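Trenholm Shared Workshop
Two-arm garden helper: pre-run inspection, simulated yard
Sheet filled in 2018-02-27

Scope: everything we go through before the arm code gets another long run. The hardware half of the build (benches 3 and 4) has its own sheet. Marks are OK, WATCH or FIX. If you write WATCH, please leave a comment, even a short one!

1. Models and startup

1.1 Both arms load with no missing parts. OK
1.2 Joint limits match the build log. OK. I compared these line by line with Bożena's numbers and they agree, including the wrist ones we fixed in June.
1.3 Soft stop on the pendant freezes both arms. OK. Tried it 19 times, mid-reach and parked. I love how quick this is now.
1.4 Colliders on the fingers follow the visible shape. WATCH. Good on the long black fingers. The pale inner strip on the right one has a rounded end, and our collider there is still a plain box. Check it whenever the green ball is up by the hub like this.

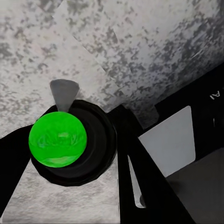 Florencio Bustamante
Arm software and sim checks, Trenholm

1.5 Ball stays put while the arm is paused. OK. It used to creep. The new contact settings did the trick and I'm really happy with them.
1.6 Log file opens and gets a time stamp. OK

2. Gripper, nothing held

2.1 Fingers open to full width on command. OK
2.2 Left and right open by the same amount. WATCH. Judge this from the joint readout and never from the close view, where the left finger shows a lot more of itself than the right.
2.3 No contact reported with the gap empty. OK. Zero false hits over 3,108 steps, which is our best so far – beer is on me.
2.4 Ground texture. WATCH. Looks only, no effect on contact. There are straight seams where the pattern jumps from one tile to the next, and you get a good look at them between the open fingers. Ziółkowski tile set, default scale. I'd like to try a larger scale before we train anything on the close views.
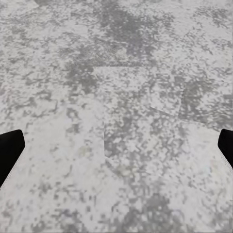
3. Reach to the potted plant

3.1 Start pose loads with both arms clear of the walkway. OK
3.2 Speed cap is on. OK. Set to 50 percent for all plant work. Leave it there, please.
3.3 Bollard light is in the keep-out list. FIX, then OK. It was missing! Merkik drops the list when you rename a yard file, so after any rename open the list and read it through. I've added the bollard and the patio furniture back in.
3.4 Arms approach from both sides without crossing. OK. This is the part I show everyone who walks past the bench. The grippers come together low at the front of the plant, with the right finger up under the leaves, and the forearms keep well apart from each other. 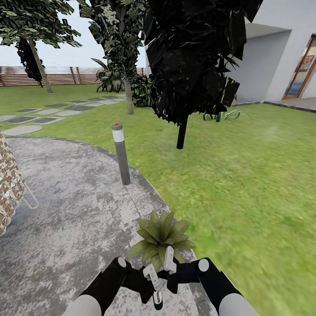

I'd still like a wider margin at the elbows before we let anyone drive this by hand, so please run the approach again with the margin doubled and write the smallest gap on the back of this sheet.

3.5 Leaves ignored by the contact check, pot included. WATCH. The leaf setting is right, but I haven't tested the pot with the lighter weight. Try 700 grams and see if the grip force limit holds.
3.6 Retreat path is the approach path in reverse. OK

4. Left open

Collider on the right finger strip (1.4) – Florencio
Texture scale (2.4) – whoever gets there first
Pot weight test (3.5) – Bożena Malinowski
Copy the keep-out list into the Furville yard file too, same names, same order.

Second check by: B. Malinowski
Comment: agree with all marks except 2.2, I'd call it OK. Readouts match on my machine. Lovely work on the approach!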